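Torik: stuck-open episodes from the Gudholm simulated kitchen

README and data card, second release

What's in the folder

Torik is a small set of simulated grasping runs in which something goes wrong with the gripper. Each run comes from the Gudholm kitchen, our rendered workspace for a single arm with a parallel-jaw gripper, and each one ends in failure. We love these runs! Successful grasps are easy to come by, and a policy that has only seen success tends to carry on cheerfully with nothing in its hand. We wanted a set where the close command goes out and the fingers stay right where they were.

There are 100 episodes. Of those, 72 have the stuck-open fault, 17 have a delayed close, and the remaining 11 are mixed, meaning a delay followed by a full stall. Every episode has wrist-camera frames, joint states, commanded gripper width, measured gripper width and a fault label for each step.

How the fault was found

The fault started as a real bug in Kozma, our controller. In the first release of the Gudholm kitchen, a planner timeout could leave the gripper channel holding its last value while the arm channel kept updating. If the last value was "open", the arm would travel, descend, pause for the grasp and lift off again with the fingers wide apart. The logs looked lovely. Commanded width dropped to zero at the right step, the grasp timer ran out on schedule, and the episode was marked complete.

The trouble only came to light when somebody plotted commanded width against measured width for an unrelated report. Nearly 70 runs from that batch had a flat measured line all the way through. Those runs were thrown out, which was a bit painful, and the bug was fixed in October. Then we put it back in on purpose, behind a switch, and that switch is what made Torik.

Fault labels

ok - commanded and measured width agree within tolerance
late - the close command has been sent and the fingers have not started moving
stuck_open - the close command has been sent and the step limit has passed with no movement
recovered - the fingers moved after a late period

Labels are written by the simulator from the fault switch, so they are exact with respect to the cause. They are not exact with respect to what a viewer could tell from the images. During the approach the fingers are meant to be open, and a stuck gripper looks the same as a healthy one until the close command goes out. Please don't train an image-only detector on the approach steps and then wonder about the score. (We did this. It took an afternoon to see why.)

Files

episodes/ - one folder per run, frames plus a state file
labels.csv - episode, step, label, commanded width, measured width
splits/ - train and test lists, divided by object layout
tretby_notes.txt - notes on the Tretby arm model and its limits

Wrist view

The camera rides behind the palm, so the housing and both fingers stay in view while the surroundings swing about. Glassware in the layouts is rendered as see-through, and it often shows up only as a rim or a few pale lines near a border.

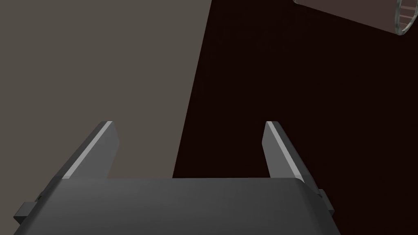
Can the stuck-open fault be caught without a width sensor?

Partly. Motor current helps, as a gripper that closes on an object draws more than one that never moves, but Torik doesn't record current, so you would need to rerun the episodes with the Kozma logger turned up. From images alone, the best place to look is the short window after the close command, where the fingers should be coming together.

Known problems

The late label can flicker for a step or two when measured width is noisy. A short median filter clears it up.

A few mixed episodes end before the lift, because the simulator stopped on contact between the palm and the table. They are listed at the bottom of labels.csv and can be dropped safely.

Tretby's finger model is rigid. A real finger bends a little under load, and a stall against a hard object will look different on hardware.

Please don't use

Torik should not be used to sign off a safety stop on a real arm. The fault here is one software fault with one cause - worn gears, loose cables and low air pressure all fail in their own ways and none of them are in the set.

Coming next

A stuck-closed set is in the works, and early runs are already great fun to plot. If you find a mislabeled step, open an issue with the episode and step number and attach the width plot if you have one.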